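3.2 How the first reports got worded

I started this part of the study thinking I'd be done with it by the end of May, and then I got hooked on the small words. We had 1,494 local news items on missing children from the Plaslow and Skesel areas, and I read every one of them (some twice, with a lot of coffee). What I wanted to know was simple: when a child is first reported missing, who gets to speak in the story? In Plaslow it was nearly always the police. In Skesel the papers went to an aunt or a grandmother first, and the police line came further down.

I pulled 300 items for close coding and set aside 112 of those for a second reader. We disagreed most over the word "last seen," which sounds plain enough but gets used for a sighting, a phone call and even a text message! 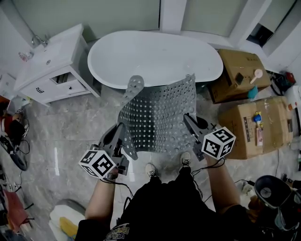 Figure 3

The motel stories gave me the most trouble. When a family was living week to week in a rented room, reporters in both areas named the building early and often, and I kept going back and forth on whether to code that as location or as background. I went with location in the end, and I'm still a little uneasy about it. Testa, the smaller of the two Skesel papers, almost never did this with houses. A house was just "the family's home," with maybe a street name.

Follow-up items were shorter and drier, and relatives mostly dropped out of them. I come back to that in 3.4, along with the Movton radio transcripts.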